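The Night Ferry to Gudilen

Mila had never won a thing in her life, so when the man in the ticket booth told her she was passenger number 863 of the season and that number 863 always got to ring the bell, she nearly dropped her suitcase in the harbor.

"Any time you like," he said. "Just not while the captain's eating."

She loved the boat at once. It was called the Torico, and it was short and round and painted the green of canned peas, with a funnel that coughed before it did anything else. There were benches on deck and a stove below, and a cat that walked up and down the stairs all evening as if it had been hired to. Oh, and the smell! Tar and coffee and oranges, crates of oranges, stacked right up to the rail.

She was going to Gudilen to take over her aunt's pharmacy. Eight years of study, two more behind somebody else's counter in the city, and now a whole island with one shop on it and her name going up over the door. She had the keys in her coat. She kept touching them. 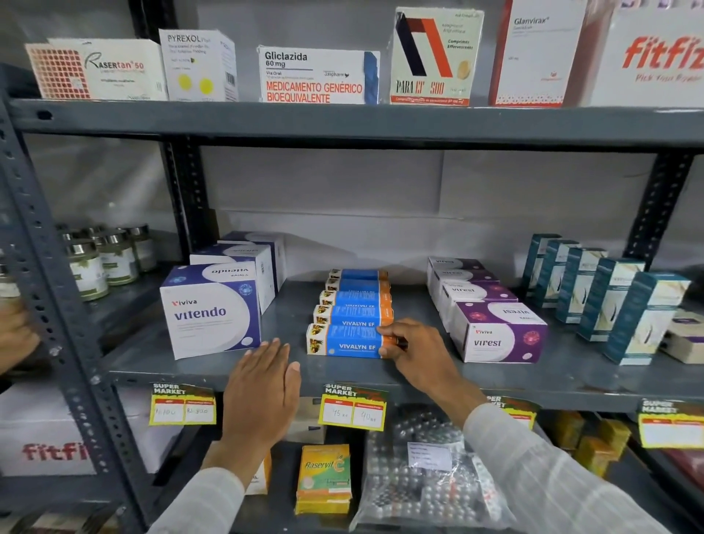 Idris Skyrme

"You're the new Naciri," said an old man on the next bench. It wasn't a question. He had a blanket over his knees and a paper bag of walnuts, and he was cracking them with his bare hands, which she thought was marvelous.

"I am! How did you know?"

"You've got her chin. Your aunt sold me cough drops for forty winters and told me every time that they wouldn't work." He held out the bag. "Jasper. I live up by the light."

"And did they work?"

"Every time."

They ate walnuts. The moon came up huge and yellow behind them, and the whole wake turned to brass. Jasper told her which houses had the good plums, and which dog to give a biscuit to, and that the shop's back door stuck in May and you had to kick it low down on the left. Mila wrote all of it on the back of her ticket – the plums, the dog, the kick – in letters so tiny she had to hold it up to the lamp to read it back.

"There are 100 steps up from the dock," he said. "Your aunt used to run them."

"Run them?"

"With parcels!"

Close to four in the morning the first light of Gudilen showed, low on the water, and then another above it, and then a whole crooked string of them going up the hill. Mila stood up. She couldn't have stayed sitting for anything. Her hair was full of salt and her feet were frozen, and she felt as if somebody had opened every window in her chest.

"Is the captain eating?" she asked.

Jasper leaned over and peered through the wheelhouse glass.

"Just finished," he said.

So she took hold of the rope with both hands and rang that bell until the cat ran downstairs, and all the dogs on the island started barking, and high up on the hill, one after another, people put on their lamps to see who was coming.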